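The last stall out of Pralside

Six in the morning, rain, and the market square at Pralside already half full of vans. Nobody talking much. Valentyna Zakharchenko has been up since three.

She sells bread. Rye mostly, a seeded loaf that goes before nine, and a honey cake she says she'd drop tomorrow if people would let her. They won't. Last November she shifted 402 loaves over two Saturdays and had to turn people away with the queue still past the fish van.

The trouble is the square. The council wants it for parking, or part of it, depending who you ask and on what day. Pitches have gone up to £145 a month. There were 30-odd traders when she started, now there are 11, and two of those are thinking about it. The cheese man went to Fudenwood in the spring. Better footfall, he says. Also a roof.

"I could go to Fudenwood," says Zakharchenko, bagging a rye without looking at it. "My customers can't. Half of them come on the number nine bus."

A petition went round. 1,165 names, most of them collected at the Vasylenko café on the corner, where the traders go to thaw out and complain. It was handed in at the town hall. A reply came, two paragraphs, thanking everyone for there interest.

So they carry on. Pitch up, sell, pack down. The packing down is the bit people forget when they say they'd love a stall. Cloths off, crates stacked, tables last. Everything has to be clear by two or there's a fine, and the wind usually gets up at half one.
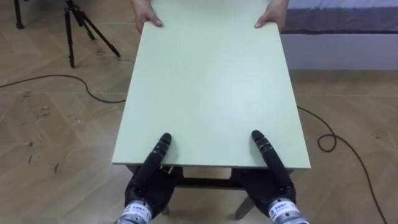
A pale green table top, held at both ends.

Would she do it again? Long pause. A woman wants change for a twenty. Then yes, probably, but with a smaller van and a better coat.

The next council meeting is after Christmas. Fukance, the firm behind the parking plan, didn't return our calls. Zakharchenko will be there, she says, if it isn't a baking night. It is nearly always a baking night.

Pralside market runs Wednesdays and Saturdays, 8 til 1. Bring cash, the card reader is tempramental.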